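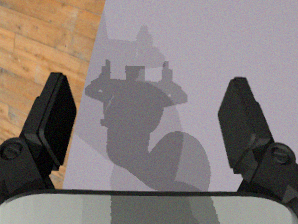

Changes to the Household Recycling Schedule in Kultcombe

The Kultcombe Department of Public Works will introduce a revised collection schedule for household recycling in April. The new schedule applies to all single-family homes and to apartment buildings with fewer than 5 units. Larger buildings will continue to be served under their existing contracts.

Under the revised plan, paper and cardboard will be collected in alternating weeks with glass, metal and rigid plastics. Residents in the Javingate and Clinby districts, which together include 772 households, will move to the new schedule first. The remaining districts will follow once the route maps have been approved.

Carts should be placed at the curb by 6:30 a.m. on the day of collection and returned to the property by the same evening. Cardboard must be flattened. Materials left beside the cart will not be collected, with the exception of flattened boxes tied with string.

The department reviewed its routes last year after drivers reported that many carts were being emptied when less than half full. A trial on the north side of Clinby involved 307 homes. Participating households kept their usual carts and received a printed calendar. "The trial gave us a clear picture of how the alternating weeks would work on narrow streets," said Consuelo Salazar, director of collections. "We have adjusted two of the routes as a result."

Residents who need a second cart may request one at no charge through the end of the introductory period. Nearly 351 carts are held in storage at the Bermúdez Avenue yard – these will be issued in the order in which requests are received. Requests may be made in person at the yard office or by calling the department's main line.

Yard waste and bulk item pickup are not affected. Batteries, paint and motor oil are not accepted in any curbside cart and should continue to be taken to the drop-off counter at the yard.

Printed calendars will be mailed to each address before the change takes effect. Questions about routes in Javingate may be directed to Brayan Quintero, district supervisor, at the yard office.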